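Ticket: Gripper state lags arm pose in recorded episodes
Project: Trerketti tabletop set
Opened by: Diệp Cù
Assigned to: Quang Tiêu
Status: Resolved, monitoring

Diệp Cù, 9:40
Episodes from the February batch replay with the gripper closing late. The arm reaches the block, the fingers stay open, and the close command lands once the wrist is already lifting. Teleoperation feels normal to the operator. Only the saved file is off. Seen on 3 episodes out of the 100 I replayed, all from the Dorndale station.

Quang Tiêu, 10:15
Please attach the recorder log for one bad episode and one good one. Also confirm whether the controller was re-paired between them.

Diệp Cù, 10:50
Logs attached. Controller was not re-paired. Same operator, same task (pick small objects, place in the measuring cup).

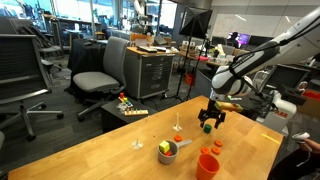
Quang Tiêu, 13:05
In the bad log the gripper topic is stamped on arrival at the recorder, and the joint topic is stamped at the source. Under light load the two agree. When the disk writer stalls, the gripper messages queue up and get late stamps. Worst offset in your file is 700 ms.

Workaround until the fix is in:
Stop the Utel preview process before recording.
Set stamp_source to device for both topics.
Restart the recorder – a config reload does not pick this up.

Diệp Cù, 14:30
Applied. Recorded 2 sessions with preview off, no late closes on replay. Do we drop the old episodes or re-stamp them?

Quang Tiêu, 14:45
Drop the three. The source times were never written, so any shift would be a guess. I am adding an offset check to the Nghiêm import script; it will reject a file before it reaches the training split. Leaving this open for monitoring until the next batch is imported.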